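The white tile question, again

Sudheer Fernandes asked me to write something nice about the new floor in the back room at Hurkania. I have tried.

The tile is white, glossy and square, and the grout is black. Gowda sold it to us in January as a floor that "hides nothing," which they seemed to think was a selling point. I can report that it is true. Every speck shows. If you drop a crumb at lunch, you will be able to find it from the doorway, and so will everybody else.

Dark grout is supposed to save us the scrubbing that pale grout needed. Maybe. Usha Marar says her sister's kitchen has had it for years and it still looks sharp. I would like to see it after one winter of boots before I agree. Black grout can go chalky if you mop with too much soap, so please use the small cap and not the big one – the bottle is under the sink.

I will give them the baseboard. The old painted wood was chewed up all along the bottom, and the narrow metal strip that replaced it should take a knock from a broom. The peach-beige on the walls I could have lived without, but I was outvoted.

Extra tiles came to $210, and the spare box is on the top shelf. Don't use them as coasters. The glare is worse than the brochure suggested, and I have asked for a blind.

Comments to Usha by 16/06/2018, please, including from people who like it.
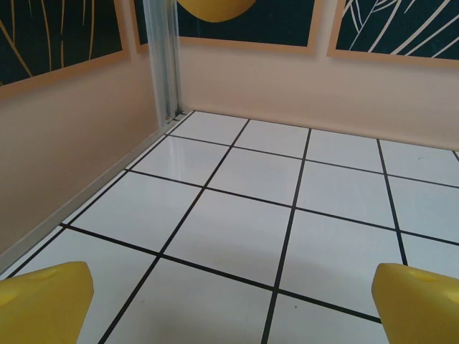 The new floor at Hurkania, white tile with black grout.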